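28 July 2021
By Maritza Cuervo

Section 4: Hanging up the ladle

I used to run this job by hand all shift at Henare, so trust me, the new way is easier on your wrists once you get the hang of it!

1. Set the stand on the gridded top, base flat. Keep both grippers open until you're ready. 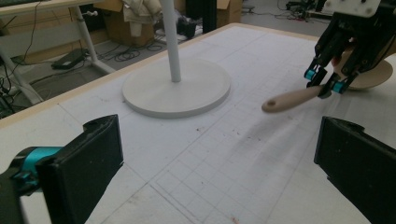 2. Grip the ladle by its handle, never the bowl. I go slow here — the robot learns my pace, bad habits and all.

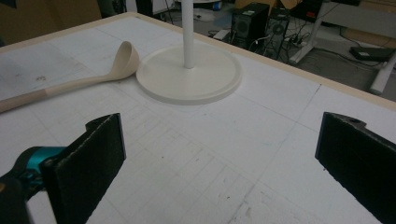

Note: Weronika Gajewski and I now swap every 158 runs. We used to swap at lunch (my shoulders prefer this).

3. Lift, turn the handle hole toward a hook, and hang it.
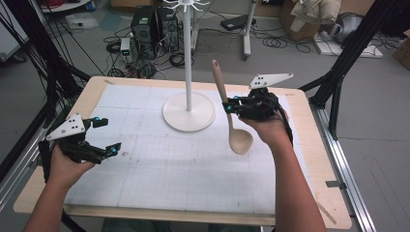
Caution: don't yank if it snags. Open up, back off and log the run as a miss. Misses don't count against your shift anymore.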